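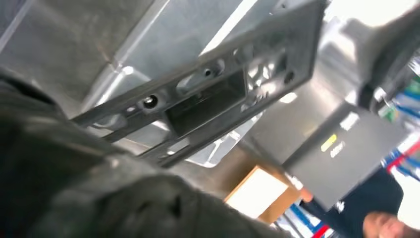 软指和平行夹爪,用了一阵子之后的感想

2018年5月3日

先说结论党最关心的:两只都没退货,但要是只能留一只,我会留Worik的软指。下面慢慢唠,想到哪写到哪,各位将就看。

我平时折腾的活儿说起来不高级,就是让机械臂把塑料框架件、冲压铝板这类又大又薄的东西从台面上拿起来,换个位置再放下。听着简单吧?真做起来才知道,这种零件比方方正正的盒子难伺候多了。孔多、筋多、边又窄,手指稍微偏一点就卡进窗口里,拔都拔不出来。

去年10月我先买的是Aitken那只平行夹爪,两根直指,又长又硬。优点特别明显:准!指令给到哪儿它就合到哪儿,重复一整天也不跑偏。控制盒的接线也省心,一根线过去就完事了,我从拆箱到第一次开合没花多久。抓铝板边上的小折片,它是真好用,长指伸进去一捏,干净利落。

可是一换塑料框就头疼。哑光的表面本来就滑,硬指尖跟凸边之间只有一条线接触,夹轻了打转,夹重了边框会弯。我把夹持力调到400那一档(软件里的刻度,没有单位,说明书也没讲是什么,扣分),勉强能提起来,一加速还是会往下溜。后来贴了一层胶皮,好一点,但贴歪一次就得重新标零点,烦。

Worik的软指就是为这个买的。刚到手时我心里挺嘀咕,手指软乎乎的,总觉得抓不住东西。结果第一次上手就把我看乐了,它会自己顺着凸边贴过去,筋条高一点低一点都能包住,角度差个7度也照抓不误。我原来那套小心翼翼的对位程序,删掉了一大半!

第二个让我满意的地方是力道柔。塑料框抬起一头、另一头还搭在铝板上的时候最容易刮花,硬爪在这儿基本是拖着走,软指多少能让一让。

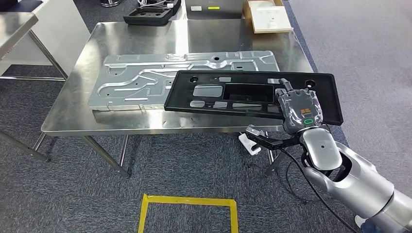

我自己最常跑的动作是先夹住短边,慢慢抬,等整件离开下面那层再平移。速度我一般压得很低,900那个预设只在空跑的时候敢用。有一回图快带着件跑了一次,塑料框晃得像扇子,吓得我赶紧按停。

再说说缺点,不能光夸。软指的定位精度确实不如直指,要往销子上套孔,十次里总有那么几次要再蹭一下。还有就是手指厚,腕部相机的画面下面老是糊着一大块手指,看近处的孔特别费劲。我试过把相机往外挪,挪出去又容易磕到架子,最后还是老老实实装了回去,近处的判断改用高处那台相机来做。

相机顺便也提一嘴。腕部的和高处的我都用Semell的,画质够用,就是不锈钢台面反光的时候两台都抓瞎。台子一亮,铝板的边在画面里就化掉了,识别框到处乱跳。深色塑料件反而好认,只有筋条顶上会泛白。我把曝光往下压了一截,铝板认得出来了,代价是架子底下黑成一片。要是你那边的灯能调,建议先动灯,再动相机参数,我是反着来的,白折腾了两个晚上。

控制器用的是Clinine,固件版本号是2031。界面嘛,能用,不好看,按钮挤在一起,戴着手套点错过好几回。让我比较喜欢的是它能给两种夹爪分别存参数,换爪之后点一下就切过去,不用从头填。不喜欢的是它的报错,只蹦一个代码出来,还得翻手册去查,手册的搜索又不好使……希望下一版能改改。

给打算入手的朋友几句实在话。零件硬、位置固定、要求准的,直接上Aitken,别犹豫,价钱也便宜些。零件薄、软、形状乱七八糟的,Worik值得多花那点钱。两样都要抓的话就跟我一样两只都备着吧,钱包会疼一下。线一定要多留一截,也一定要理好,我的黑线老爱往地上垂,抬臂之前我都会先低头看一眼。

评分的话,Aitken给四星,扣在塑料件上;Worik给四星半,扣在挡镜头上;Semell相机三星半;Clinine控制器三星,等它把报错改明白了我再回来加。

下回想试试给软指换一套窄一点的指头,听说能少挡点画面。货还在路上,到了再更新。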